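Workshop notebook, Drosedow depot - May

Subject: roadside emission charging trial, Daher corridor

The second reading period for the Daher corridor closed this morning. Of the 28 freight vehicles stopped at the Derel checkpoint, 7 were recorded above the permitted particulate level. Three of those had displayed a valid exemption, and their penalty notices are to be held until the permit office replies.
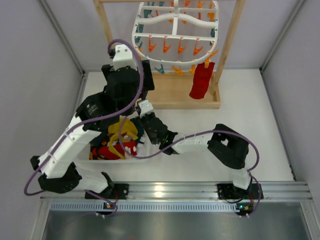
Exemption slips remain the weak point of the procedure. Drivers place them behind the windshield in any position, and the checkpoint staff cannot always read the expiry month from the curb. The office has proposed a color for each vehicle class. Orange should be avoided for this purpose: the clothespins on the white hanger are mostly orange, and the teal ones are found at once, while any single orange one is not. A color used for the majority of slips will not help staff pick out a heavy truck in a line of vans. Draft to Zendutetti before the next period.

Probe no. 2 drifted again after the midday check. Zero gas applied, reading still high by about 3 percent. Withdrawn from use and tagged.

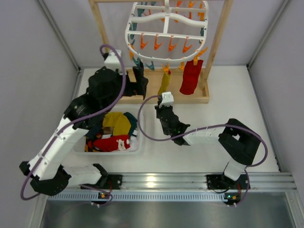 The replacement sampling line for the Derel cabinet is to be cut longer than the last. The previous line was pulled tight whenever the door was opened, and the fitting cracked. Slack should be left at the hinge, in the manner of the purple cable on the left arm, which loops at the elbow and arcs high over the gripper. Clamp positions to be marked on the cabinet drawing.

Outstanding: permit office reply; filter stock - order placed; Daher signage, north side.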